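The Drawer of Reproach

I have been sorting electronics again. People my age take up sourdough or divorce, and I have taken up bins.

It started with a drawer. You have one too, I suspect, the one that won't open all the way on account of a coil of something that was too good to throw out in March. Mine had been promoted over the years from a drawer to a cabinet to most of a closet, and when my friend Hường Đinh came by to borrow a screwdriver she stood in front of it for a while and then asked whether I was all right.

So: bins. Hường swears by the yellow ones, on the theory that you can't lose a yellow bin, and I have so far lost only 2. 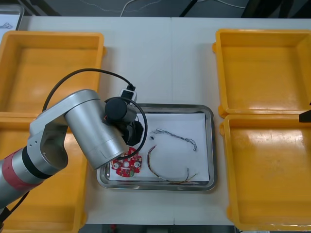

My first system had 13 categories, and I'm still a little proud of it. There was a category for connectors, one for connectors that might be broken, and one for things I'd have to ask Walter Castaño about. It lasted an afternoon. By dinner everything I owned was something I'd have to ask Walter about. Four bins is the right number, two on each side, with a steel tray in the middle for whatever is currently on trial. Put a sheet of white paper in the bottom of the tray. A screw the color of the tray will vanish into the tray, and you will spend your evening patting stainless steel like a man looking for his glasses. On white paper even a sorry bundle of red and brown wire looks like evidence. Boards go one way, wires go another, and the remaining two bins are for hardware and for regret.

Wires are where I lose my nerve. A board is a board, but a wire harness has a past. Somebody bundled it and picked the colors, and then I come along years later and have to decide whether it's useful or only nicely made. Anil Pai, who has a tidier garage than anyone should, keeps a harness only if it has a label he can read and a connector he can name.

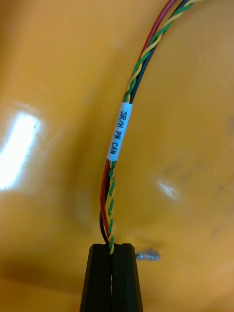
I tried his rule for one weekend. It's a good rule, and it would have cost me nearly everything I've saved since college, including a perfectly decent length of twisted pair from a Plarow doorbell that never rang. I now keep anything with a label at all, readable or otherwise, on the grounds that somebody once cared. Anil calls this sentimental. He has an entire shelf of Gounder power supplies, so I don't take it to heart.

The boards I'm stricter with. I used to keep them for parts, meaning I pictured myself on some winter evening desoldering a capacitor while it snowed. I have never done this. I own 30 boards and have harvested one terminal block, which I then dropped behind the radiator. 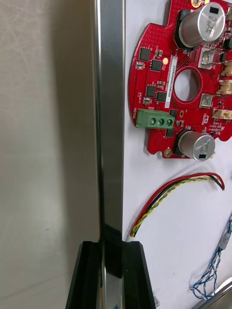

It's still back there. Subbarao Kotian offered to fish it out with a magnet, and I let him try for longer than was kind.

The closet door closes now, if you lean. Hường's screwdriver came back on Tuesday and I've put it in the hardware bin, where I expect to find it in a year or so and wonder whose it is.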